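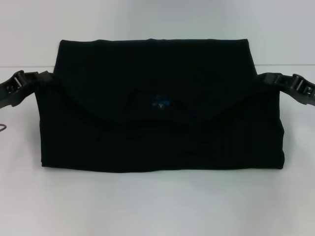 Page last changed: March 2022

Clearing a Missed Grasp on a Soft Pouch

This procedure applies to arms running the Travell handling software at the Ostine site. Use it when the arm stops with fault 167 (grip closed, no object held) during a pouch pick.

Soft black pouches with a front flap are the items most often reported with this fault. The dark cloth gives the depth sensor little to work with, and the planner may choose a point on a buckle or on the edge of the flap.

Before you start

Press the stop button and wait for the status light to turn amber. Do not reach into the work area while the light is green - the arm may retry the pick without warning.

Clearing the fault

1. Set the controller to Manual.
2. Raise the arm at low speed until the fingers are clear of the cloth and both straps.
3. Check the fingers for threads. Remove any by hand with the power off.
4. Lay the pouch flap side up, with one buckle out to each side. Move loose cables away from the buckles.
5. Open the wrist view and compare it with the head view.

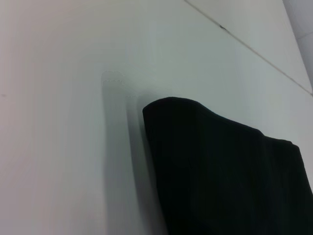 Wrist view: black form at lower right, shadow to its left.

6. If the planner has marked the shadow as part of the object, delete the mark and run Detect again.
7. Set the grip limit to 8 and run one pick in Step mode.

If the fault returns, leave the arm stopped and file a Dromach report with the log attached.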